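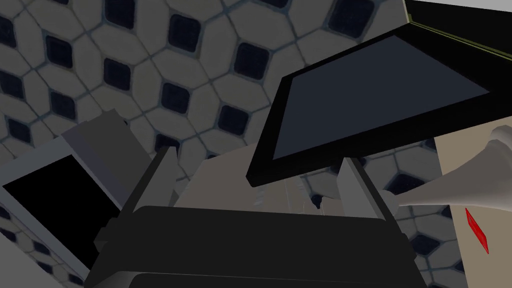

BONDALE, July

By Rosângela Medeiros, touring systems

Print this page | E-mail this page

Ticket: Low-frequency hum and dropouts, bass rig, Krūmiņa book-and-music tour
Status: Closed, one item carried over
Reported by: Lucimara Bragança, stage left

Problem as reported. During the second number at the Bondale date the bass channel picked up a steady hum, with short dropouts every few minutes. The hum was present in the house mix and in the in-ear feed. It was not present at soundcheck. The artist switched to the backup bass for the encore and the hum stayed, so the instrument was ruled out before load-out.

Signal path at time of fault. Bass to wireless pack, receiver to the Ernitetti preamp, preamp balanced out to the stage box, stage box to the console. Parallel feed from the preamp to the stage amp through the Sivis splitter. Receiver and preamp share a power strip in the rack. Stage amp is on its own circuit, upstage.

Step 1. Muted the wireless receiver at the console end. Hum remained. Pulled the receiver output from the preamp. Hum remained at the same level. Receiver cleared for the hum, not yet for the dropouts.

Step 2. Disconnected the stage amp feed at the splitter. Hum gone. Reconnected, hum back. Repeated twice with the same result. This points to a ground loop between rack power and the upstage circuit.

Step 3. Checked the splitter. The Sivis unit has a ground lift switch on each output. Output B was set to "ground." The tour paperwork calls for "lift" on B. Set it to lift. Hum dropped but did not clear.

Step 4. Opened the cable between splitter and amp. It was a 30-foot spare pulled from the workbox that afternoon, replacing the normal one, which had a crushed jacket. The spare had the shield tied to the connector shell at both ends, so the lift switch was being bypassed through the shell. Swapped for a cable with the shell left open. Hum clear at full stage volume.

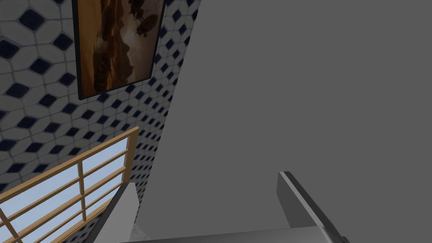
Step 5. With the hum out of the way, went back to the dropouts. Walked the pack across the stage with a tone generator plugged in and logged receiver signal strength. Levels were normal at center and stage left. They fell off stage right, near the video wall, and the receiver muted twice.

Step 6. Powered down the video wall and walked it again. No mutes. Powered it up, mutes returned. Rescanned with the wall on and moved the pack to a clear channel. No mutes in 22 minutes of walking, including behind the drum riser.

Step 7. Moved the receiver antennas from the back of the rack to the front, on short stands. Signal stage right improved. Antennas will stay on the front for the rest of the run.

Cause. Two separate faults. The hum was a ground loop caused by a miswired spare cable and a wrong switch setting. The dropouts were interference from the video wall, which was not on when the original scan was done at soundcheck.
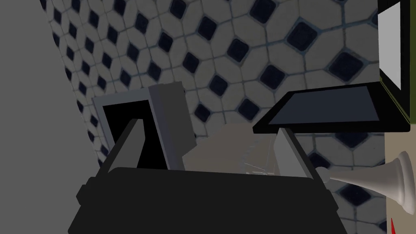

Changes to the tour paperwork:

- Frequency scan to be run with the video wall and all stage lighting on. Old sheet only says "before soundcheck."
- Splitter output B taped at lift.
- Spare cables with tied shells pulled from the workbox and tagged. Do not return them to the bass rig. They are fine for the keyboard DI.
- Crushed cable to be re-terminated. Lucimara has it.

Added after the next show. Room holds some 200, smaller stage, no video wall. Amp feed quiet. Receiver log shows no mutes for the full 70-minute set. Artist reports the in-ear mix is good but wants more low mids, passed to monitors as a separate request.

Carried over: the power strip in the rack has one loose outlet, third from the left. It played no part in this fault. Replacement is ordered and the outlet is taped over until it arrives.

R.M.

Print this page | E-mail this page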